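Okay, so the wool sweater thing. My aunt Torunn Forsberg knits them on size 8 needles, one a winter, and I shrank mine in October — sleeves up to my elbows!

I've since become a bit of a bore about laundry. 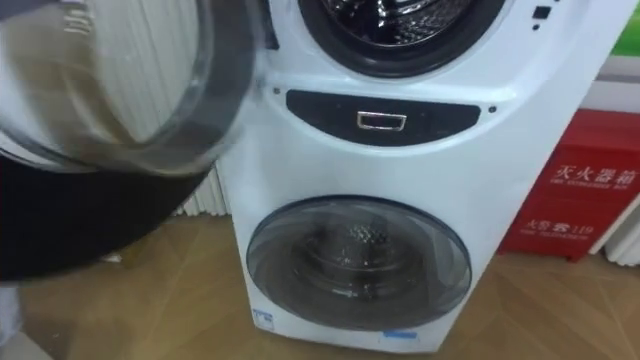
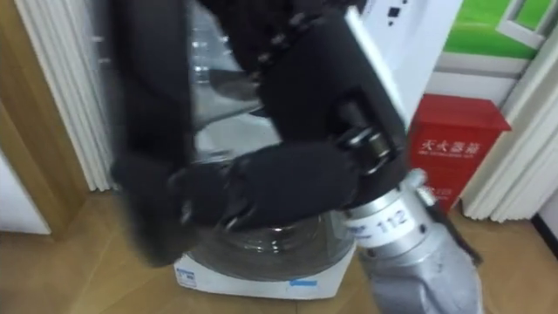
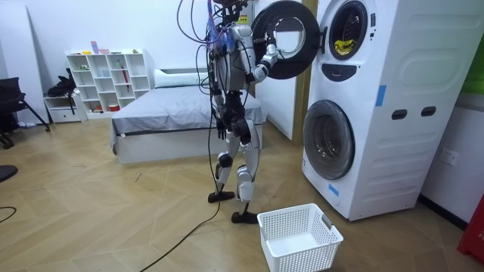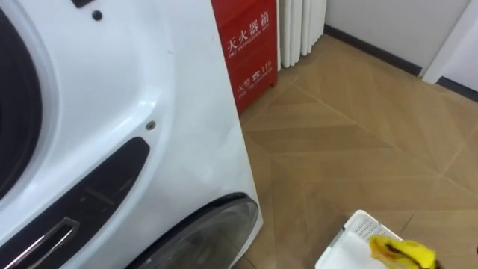 Anyway, I soaked the poor thing in cool water with hair conditioner for 11 hours (overnight, basically) and then pulled it flat on a towel. It grew back a little. Torunn says she has 600 grams of gray yarn left, so I'm being very, very nice to her.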